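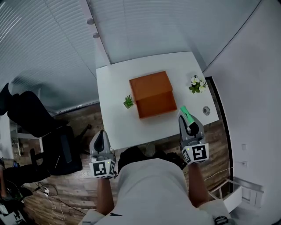
A closed cardboard box on a white table, with a spiky succulent on one side and a plant with white flowers on the other.

Why Are Boxes Made of Cardboard?

By Satish Varma

Look in almost any home and you will find a cardboard box. Shoes come in them. So do cereal, crayons and board games. A box seems like a simple thing, but a lot of thought went into it.

What is cardboard?

Cardboard is a kind of thick, stiff paper. Like other paper, most of it starts out as wood. The wood is broken down into tiny threads called fibers. The fibers are mixed with water to make a mush called pulp. The pulp is spread out flat, pressed and dried. When it is dry, it is paper.

Thin boxes, like the ones cereal comes in, are made from one stiff sheet. Boxes for heavy things are made another way. They have a wavy sheet of paper glued between two flat sheets. This is called corrugated cardboard. (Say it like this: KOR-uh-gay-tid.) If you look at the torn edge of a moving box, you can see the waves.

Why do the waves help?

Try this. Lay a sheet of paper across the gap between two books and put a coin in the middle. The paper sags and the coin drops. Now fold the same paper back and forth like a fan and lay it across the gap again, with the folds running from book to book. It can hold the coin, and probably a few more.

The waves in cardboard work the same way. They also leave little pockets of air inside, and the air makes a soft cushion. If the box gets bumped, the waves squash a little before the thing inside gets hurt.

How does a flat sheet turn into a box?

A box starts as a flat shape called a blank. A machine cuts the blank and presses lines into it. These lines are called scores, and they show the cardboard where to bend. Some boxes are glued along one side. Others hold together with tabs that slide into slots.

You can see how it is done if you take an empty box apart. Ask a grown-up first. Open the tabs slowly, peel the glued part and lay the whole thing out on the floor or a table.

What about the lid?

Some lids are a separate piece that lifts right off. Some are joined to the box along the back edge, and that fold is the hinge. A lid keeps out dust and light. It also gives the box a flat top, so another box can be stacked on it.

What color is cardboard?

Plain cardboard is brown because wood fibers are brown when they have not been bleached. Boxes can be other colors too. The one in our picture is orange. Color can be printed on the cardboard, or colored paper can be glued over it.

What is cardboard bad at?

Water. When cardboard gets wet, the fibers let go of each other and the box goes soft. Keep boxes away from the sink, and move them before you water your plants.

Words to know

Fiber: a tiny thread
Pulp: wet, mushy fibers used to make paper
Blank: a box before it is folded
Score: a pressed line where cardboard bends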